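Skisden Women FAQ – tickets, matchdays and everything else you keep asking me

I've been going to Skisden Women since they played on the council field behind the swimming pool, and I've run this fan site for most of that time. My inbox fills up with the same questions every season, so I put the answers in one place. I'm a supporter and I don't work for the club. If the club tells you something different, believe the club!

Where do they play?

At Conano Park, which is on the east side of town, right by the river. It's a proper little ground with one covered stand, a grass bank behind the far goal and a terrace along the side that gets all the wind. The first team plays all its home league games there. Cup games are sometimes moved to the training ground at Drudden, so check before you set off. I have driven to the wrong one, and it's a long way back when you can hear the kickoff on the radio.

How big is the ground?

Capacity is 2,665, and you'll almost always get in on the day. Last season's best league crowd was 1,228, for the derby against Tamura, and it felt like twice that. The noise under that tin roof is something else.

Do I need to buy a ticket in advance?

For a normal league game, no. Walk up, pay at the gate, card or cash, and you're in. For Tamura I'd buy ahead, mostly to skip the line, which goes all the way around the parking lot by half an hour before kickoff. Season tickets go on sale in June and cover the 14 home games on the calendar (league and the group stage of the cup). They don't cover knockout games, and every spring I get grumpy emails about it. Sorry! I don't make the rules.

Can I sit anywhere?

Pretty much. The middle block of the stand is kept for season ticket holders until kickoff, and after that the stewards stop minding. I like the left end, close to the dugouts, where you can hear the coaches yelling. If you've got small kids with you, go for the grass bank. They can roll down it at halftime and everybody's happy.

Is the food any good?

The pies are good, the coffee is terrible, and the fries depend on how early you get there. There's a veggie chili when it's cold. You're allowed to bring your own food in, but no glass and no cans. A flask is fine, I've brought one for years.
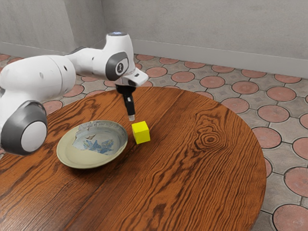 The food hut closes at the hour mark, by the way, so don't hang on for a late snack. If you're hungry on the way out, try the bakery across the bridge, which stays open until 5 p.m. and knows exactly when our games finish.

How do I get there without a car?

The train is easiest. Get off at Skisden Central, turn left out of the station and follow the river path until you see the floodlights. It's a nice walk in September and a muddy one in February. There's a bus from the bus station too, but it gets stuck on the bridge with all the matchday traffic, and I've overtaken it on foot more than once.

If you do drive, please don't park on the verge outside the houses. The club has had complaints, and the people who live there put up with plenty from us already.

Who should I be watching this year?

I try not to do predictions on this page, they age so badly. I'll just say that the midfield is the best I've seen here. We keep the ball now! We used to kick it long and chase it, which was fun in its own way, but I got a sore neck. The defense still worries me at corners. Everything worries me at corners.

Can kids meet the players?

Yes, and it's one of my favorite things about this club. After most home games the players come over to the rail on the stand side and sign things for a while. Bring your own pen – the good ones always run dry. If it's pouring or there's an injury they may head straight in, so be kind about it and try again next time.

What happens if a game gets called off?

Keep your ticket. It's good for the rearranged date, or you can ask for your money back at the club office. The pitch inspection is usually at 9 a.m. and I post the result here as soon as I hear. The far corner by the river is always the trouble spot, and when that corner floods, nothing can save us.

Can I watch from home?

Some away games are streamed on the club's own page. It's one camera on a pole and the commentary is very one-sided, so I love it. Home games aren't shown live, though the highlights usually go up the next morning.

Do you run trips to away games?

The supporters' group does, and I'm usually on the bus, near the back. Seats go fast for Tamura and hardly at all for the long trips up north, which are the best ones if you ask me. You need to be 16 to travel without an adult. Sign up at the table inside the main gate before any home game.

My question isn't here. What now?

Send me an email using the contact link and I'll get back to you, just not on a matchday. If it's about lost property, refunds or trials for the girls' teams, please write to the club office directly. I've had two people ask me for a trial, and I really can't help with that one.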